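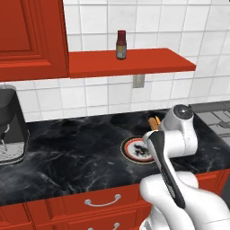

Does the arm have to be set up from scratch every time you change kitchens, one reader wanted to know, and could we please put the answer somewhere easy to find? We'd love to! So the Dristow kitchen cell has its own FAQ now.

Updated Sat 30 September

So do I have to start over with each kitchen?
No. The joint limits and gripper settings live in the arm file, and the kitchen only supplies a base position and a list of objects. Load the kitchen, place the base, run the reach check and you're set.

Where should the base go?
Close enough to reach the back of the counter with the elbow still a little bent. If the arm has to stretch out straight, it gets jittery, and no amount of tuning will fix that. Move the base first!

My fingers sink into the plate. What's wrong?
Almost always the contact settings. Plates have a thin rim and the default collision shape fills it in badly. Switch to the detailed shape, then run the simulation at 60 steps a second or more – the fingers should stop at the surface.

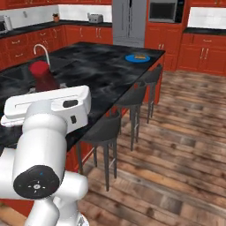 Arm at the island, gripper housing angled up and to the left, red cup beside the faucet.

How do I check the wrist?
Open the joint panel and turn each joint by itself, slowly. Watch the gripper for sudden flips. If you get one, the zero offset got overwritten, so reload the Marquez defaults and save under a new name.

How often does it need looking after?
We run the full reach check after every 400 episodes or so, and always after a software update. It covers 233 target points and it's oddly fun to watch.

Can I use the Katham object pack?
Yes, and it's great! Check the weights before you start. A few of the small food items came in far too heavy in the December release, and they'll pull the fingers open.

Comments (3)

Moving the base back a bit cured my jitter. Two evenings I'd spent on the gains!

Does the reach check work with the older arm file? Mine stops at joint 6 with no message.

Same problem with joint 6 – deleting the saved offsets got me going again.

Contact the Dristow kitchen team | © Grorkthorpe | Back to top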